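Who should pay for clean linen in small rural lodgings?

Opinion, by Annick Hervieu
July 26, 2023

The regional scheme on visitor accommodation, now open for comment, proposes that every lodging with more than four rooms should change bed linen and towels between each day of a guest's stay unless the guest has asked in writing for this not to happen. The stated aim is to bring small rural houses up to the level of service expected in town hotels. The Kunstead Association of Rural Lodgings, on whose behalf this article is written, supports higher standards. It does not support this rule, and it asks that the relevant clause be withdrawn before the scheme is adopted.

The proposal begins from a mistaken picture of how small houses work. In the upper part of the Turedwood valley there is one commercial laundry, at Pevel, and it collects twice a week. Houses that do not use it wash on the premises, often with a single machine and a drying line in a yard or attic. A rule written with a large hotel in mind assumes a daily collection, a linen store and staff whose only task is to look after it. Few of our members have any of these, and the scheme offers no money towards them.

In May the association asked its members what a daily change would cost them. A typical house of six rooms put the extra expense at about 400 euros a month in the high season, counting water, power and wages. For a house that closes from autumn to spring, that sum may be the greater part of what is left once the loan has been paid. Owners could raise their prices, and some would. Others told us plainly that they would let four rooms instead of six, so as to fall outside the rule altogether. The region would then have lost beds in the very places where it says it wants more of them.

There is also the matter of water. The valley's supply was restricted for part of last summer, and residents were asked not to wash cars or fill pools. It is difficult to explain to the same residents why the guest house next door should be required by the region to wash towels that have been used once. Faustine Barbier, who sat on the Turedwood water board for two terms, raised this point at the first public meeting. The minutes record that her remarks were noted. They do not record a reply.
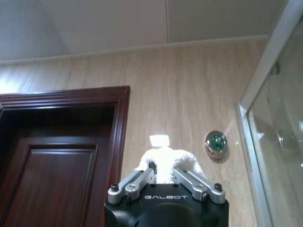

Would guests be worse off if the clause were dropped?

The present practice in most member houses is to change towels every third day, and sooner whenever a guest asks. Complaints about linen are rare, and those we receive concern worn or thin towels far more often than the number of days between changes. A guest who wants a fresh towel can have one by saying so at breakfast. Under the proposed rule, a guest who does not want one must fill in a form on arrival, which the owner must then keep for two years.

This last requirement deserves more attention than it has received. The form is set out in an annex to the scheme and runs to a page and a half. It must be offered in three languages. An inspector may ask to see it at any time, and a missing form carries a fine of 300 euros, whatever the state of the rooms. A house with spotless bathrooms and a lost sheet of paper would be treated more harshly than one with grey towels and a tidy file. We doubt that those who drafted the annex intended this result, but it is the result of the words as they stand.

The supporters of the clause have made a fair point about trust. Visitors booking from a distance cannot judge a house before they arrive, and a common rule gives them something to rely on. The consultants engaged by the region, Stefanou, make this argument at some length in their report, and we accept it in part. Our disagreement is over what the common rule should say. A minimum quality for linen, a change between guests without exception, and a change on request within the same day would protect the visitor well. All of this could be checked on an ordinary inspection visit, with no form at all.

We would go further on one point. The scheme says nothing about mattresses, which are costly to replace and which some houses keep for far too long. If public money is to be spent on comfort, a modest grant towards new mattresses would do more for a night's sleep than any number of extra washes. The association has sent the region a draft text on this subject.

Comments on the scheme may be sent in writing to the regional tourism office until the close of the consultation. Members who wish to add their own laundry costs to our submission should send them to the Kunstead office, with the number of rooms and the months of opening clearly marked.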